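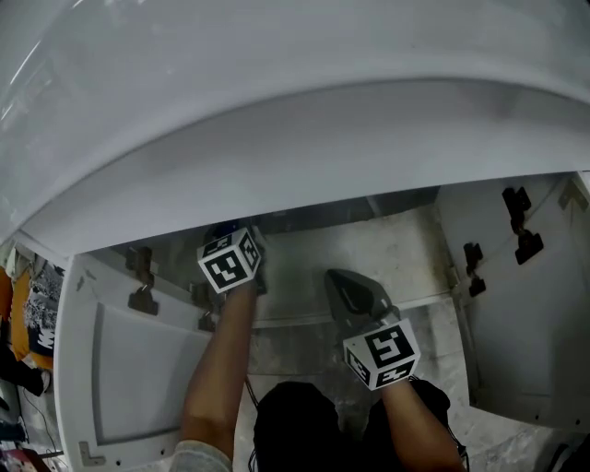

Funding and Partnerships > Design and Fashion > Progress Reports

05/02/2020
Prepared by Tayla Ruawai, Program Manager, Wultedum Fashion Development Program

Second progress report: Gunier graduate collections and autumn presentation

Purpose

This report is submitted under the funding agreement for the Gunier graduate stream. It covers work completed since the first progress report, expenditure to date, and matters on which the program seeks direction before the presentation in March.

Status of collections

Five designers were accepted into the stream. Four remain on schedule. The fifth, Aníbal Llanos, has been granted an extension for his tailored outerwear after the wool ordered for the group arrived in the wrong weight and had to be returned to the mill. Replacement cloth has been received and cutting has commenced. His knitwear is unaffected and will be shown as planned.

Annatjie Mtshali has completed all toiles and is well advanced on final garments. Her collection has been reduced from 12 looks to 9 at her own request, following the mid-term review. The panel supported the change and considered the pleated evening pieces the strongest work presented at that session. The remaining designers' fittings are scheduled to conclude before the end of the month.

Frøydis Skjelbred continues as pattern-cutting mentor. Her contracted hours have been used more quickly than forecast, principally on sleeve construction and the grading of trousers. A small variation is requested below.

Textile sourcing

The agreement requires that a portion of cloth be drawn from deadstock or remnant suppliers. To date the program has secured 409 metres of fabric through Eide, comprising cotton drill, silk organza and a quantity of lining. Dye lots were inconsistent in the organza and designers have been advised to cut each garment from a single roll. Dotow has agreed to supply buttons and zips at trade price until the close of the season.

Presentation

The venue has been confirmed with a seated capacity of 200. The runway will be set in a U shape, which allows two rows on either side and a standing area for students at the rear. Invitations to buyers and press were issued in the last week of January. Responses from regional boutiques have been encouraging, while interest from department store buyers is lower than anticipated in the original application.

Aslak Haugland has been engaged as show producer. His running order, music proposal and model call sheet are under review. Casting will follow the size range set out in the agreement. Samples are being cut in three sizes accordingly, and this has added to fitting time.

Expenditure

Spending is within the approved budget overall. Materials are slightly under forecast owing to the remnant purchases. Freight is over forecast by $700, attributable to the return of the wool. It is proposed that this be met from the materials line without any increase to the total grant.

Matters for direction

The program requests approval to:
- transfer $700 from materials to freight
- extend the pattern-cutting mentor's engagement by 9 hours
- defer delivery of the Llanos outerwear lookbook images until after the presentation

A response is sought before the final fittings so that contracts may be amended in time. The final report, including sales enquiries and designer evaluations, will be lodged after the season closes.

Contact the Program Office | © Wultedum Fashion Development Program | Back to top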